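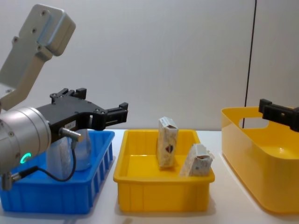 Attachment 1: sorting table, blue tray on the left, yellow tray in the middle, yellow bin on the right.

Ticket 51 – Items ending up in the wrong tray
Location: Gemitz packing room, white table
Status: Open, waiting on parts
Priority: Normal

Problem as reported
Small cartons are turning up in the blue tray with the bottles. The Allell order went out short one carton in February and it was found under a bottle at the end of the shift. Same thing again with a Jisetti order.

Setup
Blue tray is for clear plastic bottles. Yellow tray is for small paper cartons. The larger yellow bin takes whatever has been checked and is ready to pack. The attachment shows a bottle in the blue tray and cartons in the yellow one, as it should be.

Update, 9:15 am
Checked the pick list first. It says "tray 1" and "tray 2" and does not give a color. The old table was numbered from the right, this one is numbered from the left. Anyone going by the old numbers will put cartons in with the bottles.

Update, 11:40 am
Changed the list to say blue and yellow. Printed 20 copies and threw out the old ones at the table. There may still be some in the Kalogeropoulos binder – please check before using anything from it.

Ran a test order after the change. All cartons went to the yellow tray. One bottle was put straight into the yellow bin without being checked, so that is a separate problem. The list says "bin" for the checked items and "bins" for all three containers on the next page. Fixed the second one to "trays and bin."

Update, 2:30 pm
Second complaint from the same table: tall cartons tip over when the yellow tray is moved. The tray is shallow and there is nothing to hold them up. Asked for 2 dividers cut to fit. Until they come, lay tall cartons flat before moving the tray, or leave the tray where it is and carry the cartons over by hand.

Still to do
Check the Kalogeropoulos binder for old lists.
Fit dividers when they arrive.
Recount the Jisetti order before it is closed.

Leave this ticket open until the dividers are in.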